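Workshop > Tips & Tricks > Recording at Home
January, by the Ukgate workbench

I've been recording grasping demos with a hand-held gripper for a while now, first in my garage and lately all over the house, and I keep getting the same questions from folks who just signed up for the Flaltine household set. So these are my tips, in no order at all. Some came from the Grorkano build notes and the rest I learned by wrecking a whole evening's worth of takes (more on that below, it still stings).

Warm up the grip before you record. The first few squeezes of the day are always clumsy, and you can see it in the data – the fingers dart in, stop, back off, dart in again. I do 5 practice grabs with a wooden spoon, put the spoon back in the drawer, and then press record. If you skip the drawer part you will end up with a spoon in the background of everything you own.

Close slowly! I know the trigger is fun to snap. But the learner copies whatever you do, and if you snap it shut on a plastic cup it will happily learn to snap shut on a wine glass. I aim for two seconds from open to touching, and then I hold still for a beat before lifting. It feels silly. Do it anyway.

Clean the finger pads. Dish soap on a damp rag, then a dry rag, and let them sit while you have your coffee. Don't use rubbing alcohol on the soft printed kind, mine went gummy and I had to order another pair from Villaseñor and wait. Cooking oil is the worst thing for pads, by the way. Do your kitchen takes last.

Mix up where things start. If the mug is always to the left of the sink, you're teaching "reach left of the sink" and the mug hardly matters. I keep a saucer of bottle caps on the counter, toss one, and put the object wherever it stops. My best batch so far had 35 takes of the same mug and no two starting from the same spot. Turn the handle too, while you're at it.

Keep the bad ones, but mark them. A dropped sock is still useful to somebody as long as it's labeled as a drop. What hurts is the drop that gets filed as a success. I say "miss" out loud the moment it happens and fix the label that same night, while I still remember which was which.

Now the lost evening. I had 27 takes of putting pens in a cup, all lovely, and I'd never wiped the lens. There was a thumbprint across the lot. Microfiber cloth, every single battery change, no exceptions. I tied mine to the strap with kitchen string so I can't leave it in the other room.

Mind the light in a bright room. White tile and white counters bounce it everywhere, and the camera turns the whole floor to milk. Pull the shade halfway or wait until late afternoon. I like to start at 4 p.m. this time of year, when the kitchen calms down.

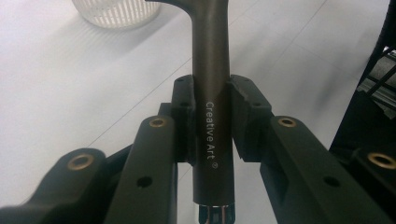

Skinny things deserve a session of their own. Handles, rods, curtain hardware, anything a good deal taller than it is wide, because a grip that's a little off center will make them twist on you. I like to come in square with one pad on each side, and I go by landmarks when I repeat a grab. On the bronze-brown metal tube the white "Creative Art" lettering makes a great one, starting just under where the pads take hold, so I can go back to the same height or move off it on purpose. You want both. Give the learner some high grabs and some low ones, and if there's a bend at the top, do a few with the bend facing you and a few with it facing away.

Shiny parts are a pain and I don't have a perfect answer. Chrome ends flash when you tilt your wrist, and the tracking gets jumpy for me if the flash fills too much of the picture. Tilting slower helps. So does a bedsheet over the window.

Check your screws, too. Linkages loosen up over a long session, and you'll feel it as a tiny click when the fingers meet. I give everything a gentle quarter turn at lunch (gentle, it's plastic, ask me how I know) and look over the bushings while I'm in there.

And stop when your wrist gets tired. I can do up to 2 hours with breaks and then my lifts go crooked. Upload what you have, put the batteries on the charger, and leave the laundry takes for tomorrow.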